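Stollcombe Community Boards > Politics & Elections > Should we scrap the indirect vote for council leader?

majdi_daher
Started 1/21/23

Right, so the charter review is out and question 2 is the one people will row over. At the moment we vote for ward delegates, delegates go off and pick the leader. Review asks if we should just elect the leader directly. Needs two thirds of delegates to even get it on the ballot.

My view is scrap it. In November the winner had fewer votes across the town than the loser. 385 fewer. How is that ok?

Anyway discuss, I'm on and off tonight.

pimell_road_end
Because the wards are the point. Direct vote and the whole thing gets decided in the town centre, candidates won't set foot up here again. They barely do now.

majdi_daher
They didn't come up to you under the old system either though?? You said so yourself in the bus thread

pimell_road_end
Barely isn't never. Cheema came up. Stood outside the shop in the rain and took questions for an hour. She did that for our delegate, not for my one vote.

R_Krajci
Agree with Pimell on this and I voted for the person who lost. 3470 people in the outer wards, spread over miles of lanes. Take away the delegates and what have we got to bargain with.

Also the 385 is a bit misleading. Two wards were uncontested so hardly anyone turned out there. You can't add up votes from a race that wasn't run that way and then say who would of won.

tiler_dave
Popping in on my break. Don't care who picks the leader, care that the delegate I voted for went and voted for somebody else. Leaflet through my door said one name, he put his hand up for another. Where's the question about that?
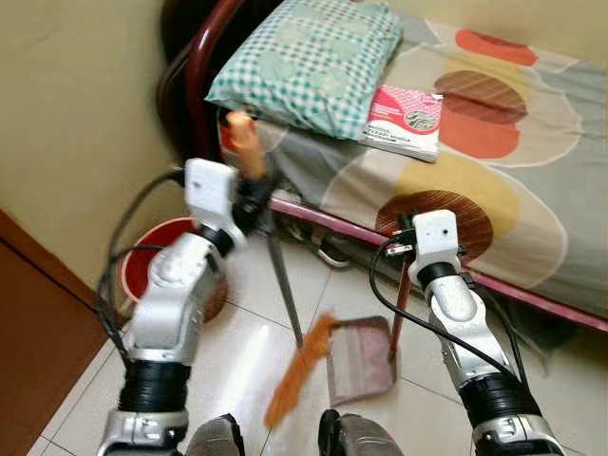 Re: delegates who break their pledge

R_Krajci
Splitting this off as it's a different argument really. Dave is right, there's nothing in the charter about it. A pledge is a pledge on paper only. Five delegates switched last time and not one had to explain.

(Radoslava by the way, some of you know me from the Drekdale hustings)

tiler_dave
Five!! I thought it was just mine

majdi_daher
Which is my whole argument? Vote direct, no delegates, no broken pledges. Sorted.

oldbridge
No it isn't sorted. Sometimes you want them to switch. Suppose it comes out the week before that the candidate's been fiddling expenses. You want a delegate who has to vote for him regardless? May as well send a letter.

tiler_dave
I'd want to be asked

oldbridge
How, in a week? With what money?

R_Krajci
Middle way, they do it at Drekdale already. Delegate can switch but has to give written reasons before the vote, published, and the ward can recall them after. Not perfect. Recall threshold is too high imo. But at least you know why.

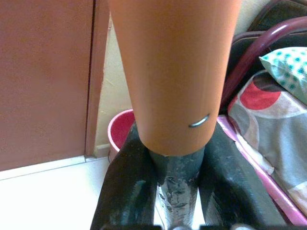

And it wouldn't need the two thirds either, it's a standing order change so a simple majority does it. Could be in place before the next one. Full charter amendment is going to take for ever and I don't think the numbers are there.

pimell_road_end
Could live with that. Would want the reasons read out at the meeting aswell, half our lane has no decent internet.

majdi_daher
It's a sticking plaster. You'd still have a leader fewer people voted for.

R_Krajci
Yes and I'd still rather have something by spring than nothing with a nice principle attached.

majdi_daher
That's a bit sharp

R_Krajci
Sorry, typing on my phone in a queue. Meant it kindly. Have you read appendix 2? They costed a direct vote, it's more than I expected.

majdi_daher
Not yet. Will look. Still think the review ducked it, they give direct election half a page and then go on about seating plans.

oldbridge
The seating plans bit is dreadful, agreed

tiler_dave
So who do I write to about the pledge thing. Clerk or my delegate? Delegate hasnt answered since November

R_Krajci
Clerk, and copy the delegate in. Put "standing orders" in the subject or it goes in the general pile. I'll post my wording later if you want to pinch it.

tiler_dave
Yes please. Back to work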